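# Unit 4: Choosing the grasp target in a cluttered scene

Notes prepared by Afaf Smadi, from the lectures of Sang-wook Jeon. Please read them before the lab.

In the last unit we assumed that the object stands alone. Segmentation was easy, and the planner received one clean cluster of points. Now we drop this assumption. When two objects touch, a depth-based method will often join them into one cluster, and the grasp is then computed for a shape which does not exist.

## 4.1 From pixels to a candidate list

The perception node in Sirkico runs these steps:

1. Fit the table plane and remove it.
2. Segment the color image into instance masks.
3. Project each mask to the depth image and keep at most 1000 points per object.
4. Send the clusters to the grasp sampler.

Step 2 comes before step 3 for a reason. A flat item lying on a plate has very little height of its own, so depth alone will not separate it from the plate. Color helps us here.

The sampler produces 4000 candidates per scene. Most are rejected by the collision check, which is cheap. The remaining ones get a score:

`score = w1 * contact_quality + w2 * clearance - w3 * wrist_rotation`

Students often set `w2` too low. The result is a grasp with excellent contacts where the fingers push a neighbor away during closing. For the lab, start with `w2` equal to `w1` and change only one weight at a time.

## 4.2 State after contact

The scene model must be updated when the hand reaches the target. The hand and the forearm now hide part of the table, and the tracker must not delete an object only because its mask became smaller. In Tolov we keep the last confident pose and mark it as *stale* – it stays in the collision map until a new observation replaces it.

The same problem appears with pose classes. A bottle can be upright or on its side, and these two need different collision shapes. Do not carry the class over from an earlier run.
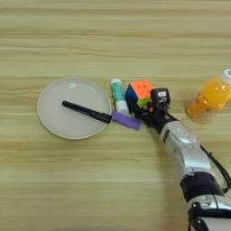 The bottle is on its side in the first view and upright in the second.
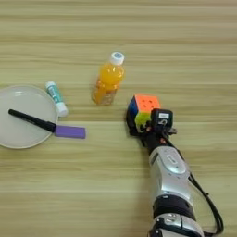 For transparent objects the depth values are not reliable, so the tracker takes the class from the color mask and uses a cylinder from the object library. The cylinder is 2 cm larger than the real object on every side. This margin is generous, but a smaller one gave us false "free" space near the neck.

## 4.3 Exercises

- Write the update rule for a stale object as pseudocode. What should happen if the arm moves away and the object is still not observed?
- Run the sampler with `w3 = 0` and compare the wrist paths.
- Explain why a cube has several equally good grasps, and propose a tie-break.

Submit your answers through Warton together with the log file.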